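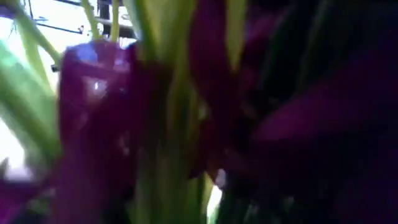

Ticket: Purple stems going soft at the neck
Category: Cut flowers / vases and conditioning
Status: Open, waiting on customer
Opened: April 16, 2024

Hi there! I buy from you pretty often (the Navetti mixed boxes, mostly) and I've never had to write in before, so sorry if this is the wrong form. I ordered the all-purple bunch for my front hall, the deep plum one, and I love the color, I really do. My trouble is that a few of the stems keep bending over right under the flower. The heads look fine! Big and rounded and dark, no brown anywhere that I can find. They just nod over and then they stay that way.

What I've done so far, in order:

Trimmed everything when the box came, on a slant, with kitchen scissors. Filled the tall Visov vase most of the way with tap water and put in one packet of the Mockus flower food. They stood up great overnight. Next morning, 5 of them were drooping.

Took those out, cut them again, wrapped them in newspaper up to the chin and stood them in a bucket in the laundry room. Three came back. The other two got a little better and then flopped again after dinner.

Moved the whole vase off the radiator shelf. I know, I know – I only noticed how warm that shelf gets when I put my hand on it.

Changed the water. It was already a bit cloudy, which surprised me, and there were leaves down in it that I'd missed the first time. Pulled those off.

Questions for you. Is the vase too tall? It's so narrow at the top that the stems are packed in tight and the petals are all mashed up against each other. Also, the packet says it treats 600 ml and I'd guess my vase holds a lot more than that, so did I under-feed them? And should I be using the Vultard snips instead of scissors? I have a pair, they're just in the garage with the tomato stuff from last August.

Update, same day, evening

Got your reply, thanks, that was fast! I did what you said:

Washed the vase with hot water and a drop of bleach, rinsed it twice. Dug out the snips and cleaned those too (they needed it). Recut the stems and stood the floppy ones in lukewarm water for 50 minutes with the paper collar on. Measured the vase with a jug and mixed the food to match the packet this time.

Then I split the bunch in two. Half went back in the tall vase and the rest are in a squat pitcher on the kitchen table, where they've got room to open up. I like them better in the pitcher, to be truthful, you can see some green between the flowers now.

Both floppy ones are upright at the moment, but they were upright last time too, so I'm not calling it fixed. One has a crease in the stem just below the petals and I suspect that one's a goner. I cut it down short, and if it goes over again it can float in a bowl.

You asked for the order details: it was the 15 stem bunch, standard delivery, and the box wasn't crushed or anything. I don't want a refund at this point. Please leave the ticket open for me and I'll check them before breakfast and write back.

One more thing while I'm here – can I keep the spare flower food once I've mixed it up, or does it go off? I've got half a jug of it sitting by the sink.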